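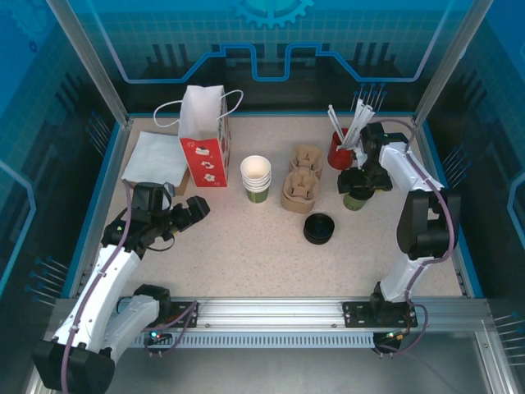 Subject: Re: [Ustham-lunches] Bags and cups for the walk
Date: Tuesday, February 14, 2023

Hello all,

Sorry for the slow answer, I've been up to my elbows in soup orders. Replying underneath the bit I can help with.

> We did 267 packed lunches for the Jinddale walk last August and I
> never want to see a burst carrier bag again. Before we order for
> this year, what does everyone use for takeaway? Paper with the
> twisty handles, paper with rope, or plain flat sacks? And do you
> put the drinks inside the bag or hand them over separately? We had
> tea all over the napkins more than once and people were very nice
> about it, but still.

Rope handles, every time! I know they cost more, and I know somebody will say the flat sacks fold up smaller (they do, I've got a drawer full that I'll never use), but people on a walk want something they can hang off a wrist while they hunt for a glove. A white paper bag with thin rope handles does me very well. The ones with a printed panel on the front look cheerful too, and children go for anything with a cartoon on it, so if the supplier has a jolly pattern at the same price I'd say go for that one.

One thing about rope handles - stand the bag up and open it properly before you start filling. If you load it half folded the top creases over and you end up fighting the handles with a sandwich in your other hand. I open six at a time along the back of the table, fill them, move them off, and open the next six.

As for drinks, keep them OUT of the bag. I did try those cardboard cup holders that sit in the bottom and they were fine on the flat and hopeless on the steps down at Floltport. Now the cup gets handed over last, on its own, lid pressed down all the way round. If you're ordering paper cups, the sort with a coloured lower half are handy if you can get two colours, one for tea and one for coffee. Saves all that lifting of lids and sniffing.

Napkins next, as you mentioned them. Mine live in a flat pile at the back left, well away from the cups, and I don't bother making them neat. Nobody has ever sent one back for being a bit rumpled. They go in the bag last of all, on top of the food, so they're the first thing that comes to hand.

For the table itself, leave yourself more room in the middle than you think you need. We used to cover every inch with boxes and then had nowhere to put the bag we were packing. Four of us on a long table is plenty, any more and you're reaching across each other.

I've got 383 rope-handled bags left over from the Hägglund do, all plain white and still in their wrapping. You're welcome to them for what I paid if that helps. They'd need collecting as my car is off the road until the end of the month. I haven't any spare cups, I'm afraid, and the napkins are spoken for.

Does anyone know whether the hall at Jinddale has sorted out its hot water? Last time we were filling flasks from one kettle and the queue went out of the door. If it's still like that I'll bring my urn, but I need to know beforehand so I can find the lead.

Cheers for now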